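# Mixing your own tenmoku-style glaze from dry powder

I put off making my own glaze for years and bought it in tubs instead, and I wish I'd started sooner - it's such good fun! This page takes you through a small test batch of my dark brown one, which breaks to rust on rims and throwing lines.
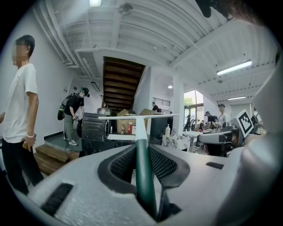 ## What you'll need

- 1,000 g of dry glaze mix (I use my own blend, recipe on the glaze page)
- a bucket with a lid, plus a second one the same size
- scales that read to a single gram
- a sieve, 80 mesh or finer, and a stiff brush
- a 100 ml measuring cylinder
- a dust mask that fits properly, and gloves

Please wear the mask from the moment you open the first bag. Glaze powder has silica in it and you don't want it in your lungs.

## Mixing

1. Pour 800 ml of water into the first bucket. Powder always goes into water. Do it the other way round and you'll be chasing lumps all afternoon.
2. Tip the powder in slowly and let it sink by itself. Leave it for an hour, or overnight if you can bear to wait.
3. Stir well, getting right into the corners.
4. Push it all through the sieve into the second bucket with the brush. Then sieve it back again! The second pass makes a lovely smooth glaze, and it's quick.
5. Add water a splash at a time until it feels like single cream.

## Checking the thickness

Weigh the empty cylinder, fill it to the 100 ml line and weigh it again. Take one from the other and write the answer on the lid. My last batch came to 145 g, and I'm happy with anything from 143 to 148 for dipping. Tamás Szabó likes his thicker, but he fires hotter than I do and his pots are mostly big jars.

## Testing

Make more tiles than you think you need. I did 17 for this glaze (different clays, one dip, two dips, a few with slip underneath) and the best of the lot was a double dip on the Doherty red, which I'd nearly left out.

Number the back of each tile in iron oxide and keep a notebook. Stand the tiles up in the kiln so you can see how far the glaze runs, and put a scrap of old shelf under them. Mine moves a fair bit at the foot, so I leave 5 mm bare on finished pots.

Stir the bucket again before every dip - it settles fast.

Darragh Fitzgerald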